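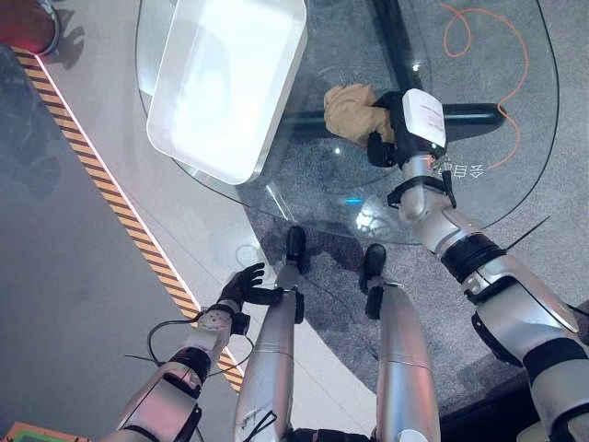 A round glass table and crumpled tan cloth, with a white tray on the glass top.

Glass Table Care in the Sestthorpe Lounges

Residents and staff are reminded that the glass tables in the Sestthorpe lounges are to be wiped after each use. A soft cloth and plain water are sufficient for ordinary marks. Scouring pads and abrasive powders must not be used, as scratches in the glass cannot be repaired. Trays should be lifted, never slid, when the surface beneath them is cleaned.

Fresh cloths are available from the Ekinci Room on Wednesday mornings. The Housekeeping Office has set aside 200 for the lounges this season. Chipped or loose tabletops should be reported to Katsuhiko Chiba at the front desk before the table is used again.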